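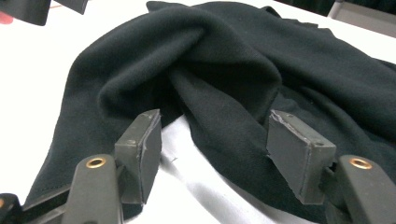 Forum > Robot Learning > Data and Training > Cloth handling

Does it make sense to mix hand-held gripper demos with robot demos for cloth?

Yurani Pacheco

Hello all. I am trying to repeat the result from the Lavico write-up, where a policy for folding clothes is trained mostly on demonstrations from hand-held grippers. I have 2,368 hand-held demos, all on a white table, and 600 demos which my colleague made by teleoperation on our real arm. Most of the garments are fleece, many of them dark.

When I train only on the hand-held data, the policy finds the hem well but closes the fingers too early. When I add the 600 robot demos, the closing is better, but now it picks the middle of the heap more often than the edge. I expected the mix to be better in both. Is it normal? Should I collect until 3,000, or is the problem in how I mix?

12 comments

Sewwandi Paul

I had almost the same thing last June, with towels. For me the number of demos was not the problem. Please check these points before you collect more.

First, the delay. With a hand-held gripper the person sees and closes at once, but the arm needs time to receive the command and move. If you do not correct the timestamps, the policy learns a closing moment which is wrong for the arm. I measured the delay of our gripper separately and shifted the actions, and the early closing went away. Maybe yours is a different sign, so measure it and do not copy my number.

Second, look at where the robot demos grasp. Teleoperators like to take the top of a fold, since it is easy to reach – the people with hand-held grippers go down to the hem. If your colleague did so, the policy is only copying what it was shown. In our case I removed the demos that started in the middle and trained again with the rest.

Third, dark fleece has very little contrast inside the folds. Look at your exposure. With a white table, auto exposure makes the cloth nearly black and the stitching disappears. We fixed the exposure by hand on both setups, and I think it helped, although I did not test it alone.

Shares: 4

Kahraman_lab

just collect more. 3,000 is still small for cloth

Cindville

I agree with Sewwandi about the grasp point. I want to add one thing about sampling. If you draw batches evenly from the two sets, each robot demo is seen almost 4 times as often as a hand-held one. Try first to sample in proportion to the size, then raise the robot share slowly. Also keep some garments out of training completely, otherwise you cannot know if the hem finding is real or only memory of your fleece. The Drendcombe people reported success only on garments from training, and I could not get the same on new ones.

3 comments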